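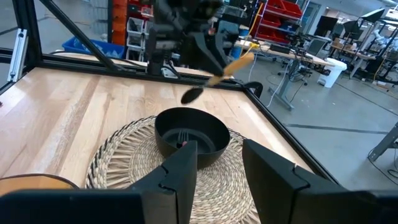 Figure 2. Table setting with a woven straw placemat and a matte-black bowl holding a small fork.

4.2 Do placemats mark a place?

Much of the earlier writing on home dining takes it for granted that a placemat tells people where to put things. The Skeria survey makes the claim most strongly, and on thin evidence. Its 3,811 responses came from a form that asked people what they "usually" do at the table, and we doubt that many of them know. Few people watch themselves set down a bowl.

We therefore went back to the Himico table records, which cover 2,663 settings. A setting like the one in Figure 2 would be coded "on mat" by any reader, as the bowl rests on the woven straw. But the bowl sits on the far half of the mat, and the fork is inside it, so the side position that the etiquette books describe is not used at all. Ó Ceallaigh's scheme scores such a case as full agreement with the mat. We think that is too generous. A bowl has to go somewhere, and a mat that covers a good part of the space in front of a chair will catch many bowls by chance.

The type of mat may matter too. Dritero reports that round mats "center" the dish, but that result rests on 100 settings from a single August, all laid by people who had been told what the study was for. We would not build on it. In the analysis below, mat contact and dish position are coded separately.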